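Drosby Surfaces Forum > Tables and worktops > Care and repair

Thread: Pale marks on concrete top, cloth mats or cans?

#1
monia_38
Posts: 119

I have a rectangular dining table with a pale grey concrete top and a light wooden edge band. The top is 70 cm wide, bought second-hand, so the sealer history is unknown. It has faint smudges in general use and a lighter patch towards one corner that does not shift with a damp cloth.

The normal setting is two dark navy cloth mats, overlapped slightly where they meet, with a large plate and a small plate. Drinks go straight on the cloth, without a coaster. This is the arrangement I want to keep.

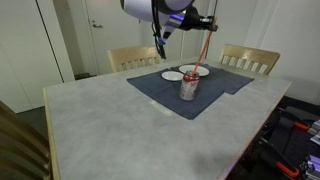 My question is whether the overlap is a problem. Two layers of cloth will hold moisture longer than one, and a cold can puts a fair amount of condensation into whatever it stands on. I have not found a mark that matches the outline of a mat, but I have only been checking for a short time.

Secondary question: does anyone know of a penetrating sealer that does not darken a pale top?

#2
Ruth Inskip
Moderator

A patch that stays lighter when the rest of the top is dry is usually one of two things: residue sitting on the sealer, or etching where the sealer has gone. Put a teaspoon of water on it and on a sound area, and leave both for 20 minutes. If the patch goes dark and the sound area does not, the sealer has failed there.

The overlap will matter very little on a sealed top. On an unsealed one I would not use cloth at all.

#3
edgeband
Posts: 70

Disagree with the last part. Cloth is fine on unsealed concrete if it is lifted after the meal. What does the damage is leaving it down between meals with a can on it. Acidic drinks will etch an unprotected cement surface whether or not there is a mat underneath, and a cloth mat spreads the spill sideways.

I would also question the straw. A long straw in a light can raises the point where it gets knocked. On a table used by children that is where most of the spills start. Shorter straw or a tumbler.
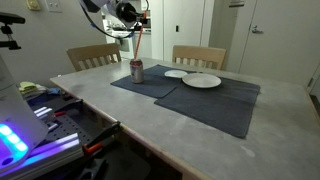
#4
monia_38

Water test done. The lighter patch did not darken. The sound area did not darken either.

On straws: the long ones are what we have, and a full can is stable enough with one in it. An empty can is another matter, I accept that.

The mats are soft and a bit faded, and they crease. I square them up and they go off again as soon as a plate is moved. That is why they end up overlapping at an angle.

#5
Ruth Inskip
Moderator

Then the sealer is probably intact and you have residue or a surface scuff. In this order:

1. Clear the table completely, mats included. Dry dust first, so that grit is not dragged across the top.

2. Wipe with warm water and a pH-neutral cleaner. No vinegar, no lemon, no bathroom descaler. Keep the wooden edge band as dry as you can, especially at the corners, and wipe it separately with a wrung-out cloth.

3. Let it dry overnight before judging the result. Concrete tops look patchy while drying and people often go over them a second time for no benefit. 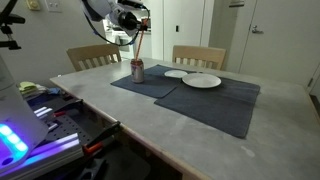 4. If the patch is still there, buff it with a white non-abrasive pad, light pressure, no product. Check from a low angle with the light behind the table.

5. Only then consider resealing, and do the whole top. A spot repair on a mottled pale surface nearly always shows.

#6
edgeband

Agree with 1 to 4. On 5, I have done spot repairs with Drokon Clear and they were not visible after a month. It depends how far you feather it out.

#7
Ruth Inskip
Moderator

Was that on a matt top? On a satin finish I have not seen one that disappeared.

#8
edgeband

Matt. I have not tried it on satin.

#9
Maximiliano Troncoso

We fit these tops at Lucero. A few points on mats, as the thread is mostly about sealers.

Dark cloth on a pale top: wash the mats separately before first use. Navy dye will transfer if the cloth is left damp on the surface, and a dye mark is harder to lift than a drink mark. If yours are already faded, most of the loose dye has gone.

Plates: check the foot ring. An unglazed ring leaves grey lines on concrete when the plate slides off the edge of the mat. A small side plate placed across the join of two mats is the one most likely to slide.
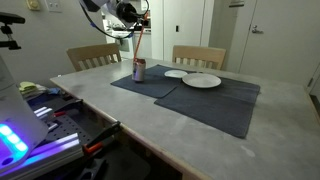
Drosby, March

Update from monia_38, posted by request of the moderator so that the thread can be marked as answered.

Steps 1 to 3 removed most of the smudging. The lighter patch is reduced but still present. Step 4 made no difference that I could measure, so I am treating it as a scuff in the top itself and leaving it alone. I have not resealed.

The mats now come up after each meal. I still overlap them – edgeband can object to that if he likes. The foot ring on the small plate turned out to be rough, and I have rubbed it down with fine wet-and-dry paper.

I would still like to hear from anyone who has used a non-darkening sealer on a satin finish.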